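Ngaio Bright wrote in to ask which camera she should buy for her little kitchen arm, and whether the Ferneck gripper is worth the extra over the Jullel. I've been running both in the simulated kitchen most evenings this October, so I have opinions!

First tip: sort out your cameras before you spend a penny on fingers. I used to put one up high, call it done and then wonder why the arm kept fumbling the plates. Now I try several views of the same kitchen and ask of each one what it's hiding from me. A sink is dreadful for this — the sides are steep and the lip gets in the way the moment you drop the camera low.
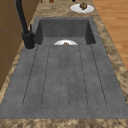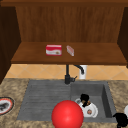
Same sink, same cupboard, different camera spots.

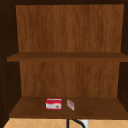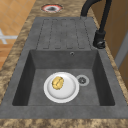 As for the grippers, the Jullel has wide flat pads and is lovely on boxes, but it wants a straight run at them. The Ferneck is slimmer and gets under a plate rim much more neatly (I did 326 tries with each, and yes, my tea went cold). Danish Paracha swears by soft tips on the Jullel and he may well be right, I just haven't got round to them.

A few odds and ends:

- Set the closing speed low for crockery and put it up again for packets.
- Save your camera positions under proper names. "Left one, newer" is no use in a month.
- Change the camera or the gripper, never both on the same evening.
- If the controller stutters, try 3 views before you blame the arm. My old Gatchalian box was choking on five.

Ngaio, go for the second camera first, and borrow a Ferneck if you can find one. Raili Leinonen has asked about mugs, so I'll do handles next time.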